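Unit 6: Density, Bulk Density and Relative Density

6.1 Definitions

Density is mass divided by volume. In this course it is given in kilograms per cubic meter. Water is taken as 1,000 in the same units unless the problem sets a temperature.

Bulk density uses the outside volume of the sample, pores included. Solid density uses only the volume of the material itself. The two agree for glass and for most metals. They differ a great deal for brick, bread, snow and soil.

Relative density is the density of the sample divided by that of water. It has no unit.

6.2 Porosity

Let B be the bulk density and S the solid density. The porosity is 1 – B/S, and the mass of the air in the pores is ignored. Open pores connect to the surface and can fill with water. Closed pores cannot, so a soaked sample may still hold air.

6.3 Worked case: Daltside sand

A dry sample from the Daltside pit fills a container of 100 cubic centimeters and has a mass of 169.4 grams. Its bulk density is 1,694 kilograms per cubic meter. Tapping the container lowers the level of the sand and raises the result, so the filling method must be stated in the report.

6.4 Measuring volume

For a regular solid, measure the edges with calipers. For an irregular solid, use displacement. A porous sample must be sealed first, or the water enters the open pores and the volume reads low.

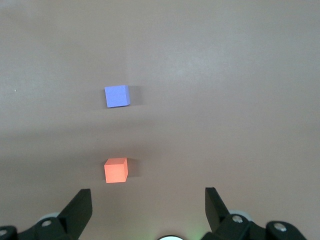

Bulk volume is the easier of the two to find when the sample has a simple shape. Take each edge at three places and use the mean. Do not squeeze soft material with the jaws – a small error in the edge is tripled, nearly, in the volume. Foam cubes such as the blue one can be treated this way, with the speckled face measured across its outer limits and the surface texture ignored.

6.5 Problems

1. A block has a bulk density of 43 and a solid density of 1,075. Find the porosity.
2. A stone of density 2,000 has a mass of 100 grams. Find its volume.

Read 7.1 before the October lab.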